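Home Archive Reading Notes Contact

September
Posted by Naheed Magsi

On Keeping a Parish Register Readable

The register of burials at Clerkham begins in 1753 and runs to 300 leaves. It has been my responsibility to prepare a reading copy, and this entry sets out the practice adopted so that later readers may judge the result for themselves.

Spelling has been kept as found. Where a clerk wrote the same surname in two ways on one page, both forms stand. Abbreviated first names are expanded in square brackets, and a word that cannot be read is marked with a single dash. No attempt has been made to guess at ages.

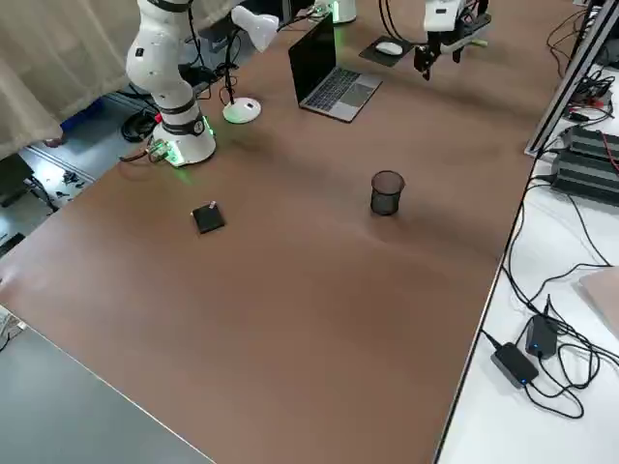 The early clerks wrote a clear, upright hand. Difficulty begins on leaf 18, where the ink has faded and the entries are crowded into the margin. Readers are advised to consult these leaves by daylight. A lamp held low to one side will often bring up the stroke of the pen, but direct light should be avoided.

Dates require particular care. Several burials were entered well after the event, and out of order. The reading copy follows the order of the page — a separate list, arranged by date, is placed at the end. Where the two disagree, the page is to be preferred. 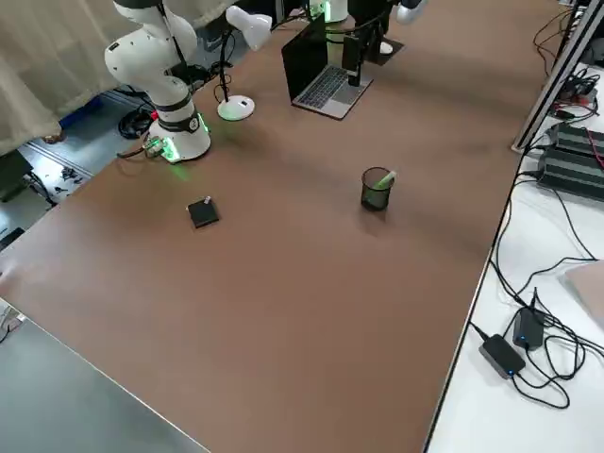 The matter of place names remains open. Prostenness appears in five spellings, one of which may refer to a farm and not to the village. I have entered all of them under the modern name, with a note against the doubtful one. Correspondence on this point is welcome, particularly from families who hold old leases or letters from the district.

The index of surnames is complete as far as the letter M. Work on the remainder continues each Thursday, and corrections received in the meantime will be entered in pencil until they have been checked against the original.

Contact | Copyright Naheed Magsi | Back to top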